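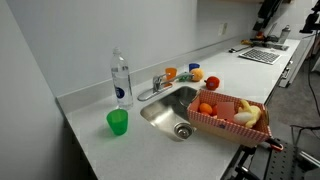 The pretend picnic lives by the sink now

I've given up trying to keep the play food in one room. As of this week it has moved in next to the sink at the Plurnska Street center, red-and-white gingham basket and all, and I keep catching myself smiling at that plush banana while I fill my water bottle.

Thank you to everybody who answered my plea in the March issue! We got a big bag of soft fruit and veg from the folks at Cusi (the tomato is my favorite, I won't pretend otherwise) and Fimero chipped in toward more picnic things for the under-fives' corner.

A few small requests while I'm at it - plastic cups can go back on the counter once you've rinsed them, any color, I'm not fussy. Toy eggs do NOT go in the real fridge. And if a basket gets soggy, leave it out for me and I'll swap it, they're only cardboard and I have a stack of spares in the Ono closet.

Next toy wash is after closing on May 7, 2025. Bring a towel, and maybe a snack you can really eat!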